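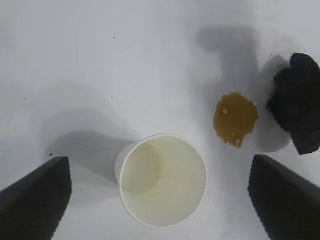
Coffee before breakfast or after? Iron tablets question

yiran_luo
Posted Oct 17, 2019

Hello all. My doctor found my iron is low and gave me tablets, one each morning. The leaflet says to avoid tea and coffee near the tablet, but it does not say how long. I wake up at six, I take the tablet, and I would like my coffee before the bus. Is one hour enough? I drink it black, no sugar.

Thank you for any advice.
Yiran Luo

molo44
One hour is what my pharmacist told me. Two is better if you can stand it. Orange juice with the tablet is fine.

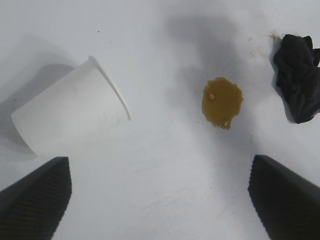

Despina C.
I had the same problem in May. What I did was move the tablet to bedtime, three hours after dinner, and then the morning coffee was free again. My stomach was also calmer. Ask first if you take other medicines at night, for example for thyroid.

plovgate_walker
I don't agree with moving it to night. I tried it and had heartburn until two in the morning. Also everybody here forgets about tea. Black tea is as bad as coffee, maybe worse, and people drink it with every meal.

Despina C.
Plovgate, I did not forget, she asked about coffee. But yes, with tea I am careful too. For the heartburn, did you lie down right after? I wait a little.

plovgate_walker
Fair enough. And yes, I lay down right after.

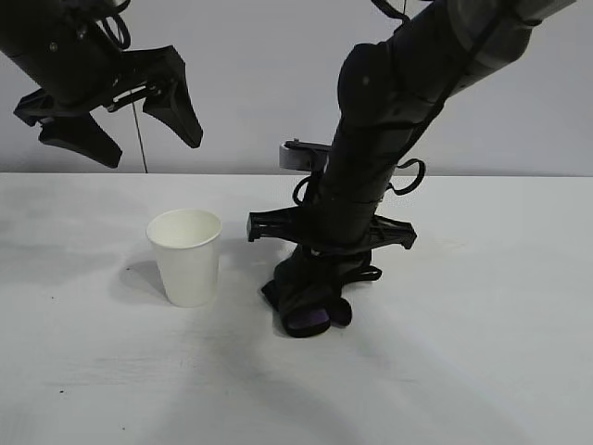 yiran_luo
Thank you, both of you. I don't take anything for thyroid. I think I will try first to carry the coffee to work and drink it there, that makes almost two hours. My colleague says decaf has no effect on iron at all, is it true?

molo44
No, decaf still gets in the way. It's not the caffeine that does it, or not mainly. Don't swap to decaf for that reason.

nseir
My doctor has me on one tablet every second day, so I have my coffee early on the other days. Worth asking yours before you rearrange your whole morning.

yiran_luo
I did not know this was possible. I have an appointment at the Skokport clinic for the next blood test, so I will ask there and write here what they say.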